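3 finger vs 2 finger for PC teardown / reassembly — anyone gone back?

lstockli
Posted in End effectors

Been at this since April. Task is desktop tower rebuild: RAM, heatsink, GPU, a couple of cables. Started on a parallel gripper, moved to the Robotiq three finger, now half wanting to move back. 442 logged grasps on the heatsink alone so far. Same controller both times, arm speed the same, only the hand and the TCP changed.

Short version. Two finger: faster, repeatable, but the sink pivots between the pads if I'm even slightly off center. Three finger: holds it flat, way more forgiving on the approach, but the thing is huge. Gets in the way of everything.

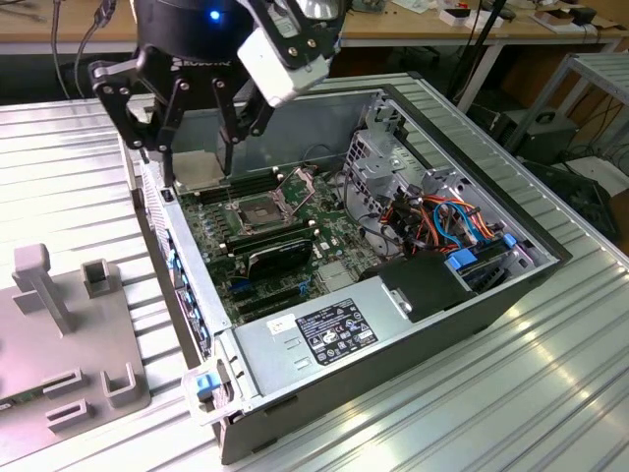

Tower stays on its side on the extrusion, panel off, fixture plate to the left of it. Fixed camera looks at the lot. My problem is the last bit before the socket. Memory slots are right there, fingers are fat, and I can't see the socket past the hand. I've been coming in high and going straight down, slow. Works until the case is shifted a hair and then it doesnt.

Anyone got a sane finger setup for this? Or just go back to two?

— Leonie Stöckli

dilora_bench
Go back to two. Three fingers is for lumpy stuff. A heatsink is a box. You want flat pads and a force limit, done.

rkaewmanee
Disagree. A heatsink is a box with a heavy bottom. Depends how high up you grab. We ran both at Sombatkul, 100 tries each, and the parallel one dropped fewer but placed worse. Tilt on contact every time. Three finger in pinch mode was the better placer. Slower though, no argument there.

dilora_bench
what pads? bare metal on metal will tilt, sure. Stick some rubber on

rkaewmanee
Had rubber. Still tilted. Less, ok.

vodbridge_tom
Different question — why is the camera fixed? If the hand blocks the socket then no finger change fixes that. Put a small one on the wrist, look down the side of the sink. Or take the socket pose BEFORE you move in and trust it.

lstockli
Second one is what I do now. Pose from the fixed cam, then go in blind. It's the trusting part thats the trouble. If the chassis gets nudged during the RAM step the pose is stale.

vodbridge_tom
So re-take it after the RAM step? Costs you a second.

lstockli
Yeah. Fair. Was skipping it to save cycle time, probably dumb.

jivis77
Clamp the tower! Half the replies in this forum are vision fixes for parts that should be bolted down. T-slots are right there under it. Two corner stops and a toggle and you never touch the camera code again.

rkaewmanee
+1 to clamping, but you still need compliance on the way down. We do a small spiral with low force once it touches. 318 ms per step, settle, next. Boring but it finds the seat.

dilora_bench
spiral search over open socket pins?? no thanks. Bend one and the board is scrap

rkaewmanee
CPU in and lever closed first, obviously. With the socket empty don't go near it with force search.

lstockli
Right now it's empty so I'm only practicing the approach and hover, no contact. Will put a dead CPU in before I try the spiral. Also ordering stops for the corners.

Still not sure on the fingers. The GPU is what worries me, long flat card, and I think two finger wins there whatever happens with the sink.

jivis77
Tool changer then. Use both.

lstockli
lol not with my budget. Will post numbers for the clamped version when I have them. Raw log is 3646 lines if anyone wants to look, PM me

— Leonie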